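Clearing the Back Bedroom at Clendcombe
Gallery
Posted May 3, 2026

The back bedroom has to be empty before the carpet is replaced, so the clothes came out first. The notes go through the room in the order the work was done, with a line or two for each spot. Most of it is clothing and bedding. The books and the desk will be on a separate page.

The wardrobe
Everything on hangers went first, coats at the left end and shirts at the right. Hangers were kept with the good coats and taken off everything else. The rail had bowed in the middle and will be swapped for a steel one, 600 mm longer than needed and cut to fit at home.

The top shelf
Spare blankets, a sleeping bag and one pillow still in its shop wrapping. The sleeping bag went out on the line for an afternoon. The pillow moved to the linen cupboard.

The chest of drawers
Socks and underwear were sorted standing up, straight from the drawer into a bag or back again. Jumpers were refolded in thirds so they sit on edge. The bottom drawer sticks in humid weather and was rubbed with candle wax along both runners.

The chair
Clothes worn once and not ready for the wash had been living on the chair. They now have hooks behind the door. The chair has gone to the hall, under the window, and is not coming back.

The bed
The bed is the largest flat surface in the room, so all the folding happened there. The pink quilted bedspread stayed on. Its padding is thin enough to fold against, and dark clothes are easy to see on it, such as the navy one with the three white stripes. Hooded tops take the longest. The hood goes down flat first, then the sleeves across the back, then the bottom edge up to the shoulders.

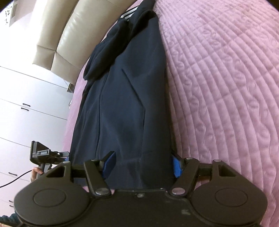 A reader in Plirnside wrote in about hoods after our linen cupboard page went up. Her method is to leave the hood until the end, fold the body and sleeves into a rectangle, and tuck the whole lot into the hood like a pouch. She says it holds together in a drawer and in a suitcase, but that the hood stretches if it is packed tight for more than a season.

We tried it with the thinner tops and it works well. The thick fleece ones would not go in. Those are folded the old way and stacked with the hoods all at the same end.

Bedding
The bedspread was the last thing washed. It went in by itself on a cool, gentle cycle with half the usual detergent, then over 2 lines outside so the weight was shared. Quilted covers hold water in the padding and need turning at least once. It took most of a day to dry.

Sheets were sorted by bed size and each set went inside one of its own pillowcases. Fitted sheets without a match became drop sheets for the painting.

Mending pile
Loose buttons, one split seam and a zip that will not catch at the bottom. The buttons are done. The zip was rubbed with a pencil, which helped a little, and it may need a new slider. Anything still in the pile in September will be cut up for rags.

Bags and boxes
Donations went into Gallegos cartons, the flat-packed sort, which take about 50 litres and are still light enough to carry when full of clothes. Winter coats are in zip bags from Buvmont. The bags are clear on one side, so labels were only needed on the cartons. Labels go on a short end, where they can be read when the cartons are stacked.

Shoes were put in last, soles together, with newspaper in the toes of the leather ones. Odd laces were thrown out.

Under the bed
Two shallow drawers on castors, one for spare quilts and one for summer clothes. The gap from the floor to the slats is a bit over the drawer height, so nothing can be piled above the rim. The castors were full of hair and thread and had to be picked clean with a skewer.

What went where
The wearable clothes were dropped at the op shop in Clendcombe on a weekday morning, when there is parking out front. They do not take pillows or underwear. Worn towels went to the animal shelter. The old hangers were offered free on the community board in a bundle of 100 and were gone by the next morning.

Still to do
Wipe out the wardrobe, fit the new rail, and move the chest of drawers across the hall before the carpet layers come. The skirting behind the bed needs a coat of white. The bedspread will go back on once the room is finished, as the walls are staying white and the colour suits them.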